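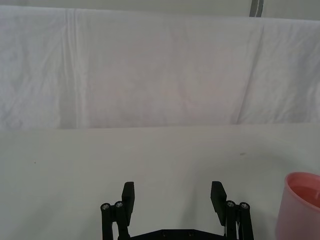 tarun_garg
Has anyone here read the Trelutel write-up from Prorneo closely? The claim is that a policy trained on 2,734 two-arm demos carries over to new rooms with 14 extra demos. I don't buy it. Look at what the wrist view gets: bare white table, white cloth, a bit of pink cup at the right. A color threshold could find that cup. Where are the cluttered rooms?

rmurin
You're reading a training view as if it were the test. The transfer runs were done at Trumcombe, different table, different lights. It's in the appendix.

tarun_garg
I read the appendix. 5 trials per object. One slip and your rate drops 20 points. I wouldn't put a headline on that.

shalini_d
Agree on the trials, but plain backgrounds aren't cheating. The question is whether the wrist view adds anything over the chest view.

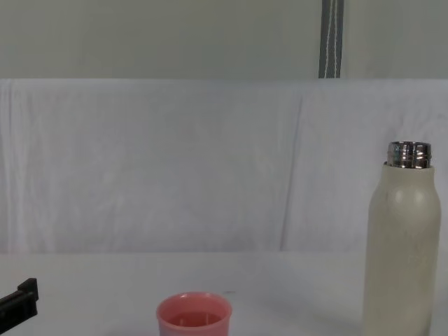 Photo: Kaushik bench, Shivam Chaudhary

With the chest view you get the metal neck of the bottle and the cup rim, but only the tip of one gripper. I'd like to see the ablation with that camera dropped. They only report dropping the wrist ones, and the loss was 2 points. That's noise.

rmurin
Two points over the full set, though. On pouring it was a lot more.

shalini_d
Then they should print the pouring number by itself.

tarun_garg
Exactly my complaint. Everything is averaged. And the baseline got no tuning as far as I can tell, same learning rate on every task.
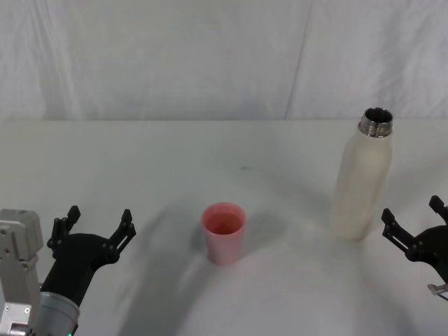
I also can't find whether start positions were randomized or picked by the operator. If a person sets the objects down by hand, they drift toward spots where the arms do well. I've done it myself without meaning to.

rmurin
Fair. I'd assumed randomized, but I can't find it either. I still think the result is real, just smaller than the title says.

r_agarwal
I emailed them in July asking for the per-trial logs. No reply yet. Will post if I get them.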